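Materials Notes: Why Bottle Necks Stay Thick

Readers of the November issue asked why the neck of a PET bottle feels so much stiffer than the wall below it. The answer lies in how the bottle is made.

A PET bottle starts as a preform, a short molded tube with the threads already in place. The preform is heated below the neck, stretched with a rod and blown against a cooled mold. The neck stays outside the heated zone, so it keeps its molded thickness and dimensions. Everything under it is drawn in two directions, which lines up the polymer chains and gives a thin wall most of its strength.

The base gets less stretch than the sidewall, and the center of the base gets almost none. That is where stress cracks tend to start, usually at the gate mark left by molding.

Phyllis Penrose ran top-load tests at the Wokham lab this fall on 196 bottles from one production lot. Failures fell into two groups: buckling at the shoulder, and folding at the label panel. Only 9 bottles did neither before the test limit. Her wall thickness readings show the shoulder failures came mostly from preforms heated unevenly — a lamp setting, easily corrected.

Labels matter less than people assume. A wrap label adds little stiffness to the panel, though a tight one can hide a shallow dent from visual inspection.
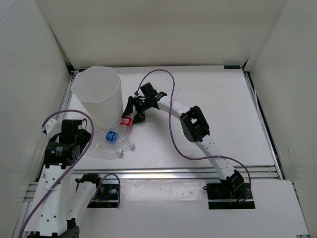 Clear plastic bottle with a red label, held at the neck.

Conveyors that carry empty bottles by the neck use the support ring just below the threads. Ring diameter should be checked against the rail gap whenever a new preform is introduced.

Kai Görtz is collecting thickness data from other lines for the next issue. Send readings with the preform weight and the position of each measurement, taken from the base up.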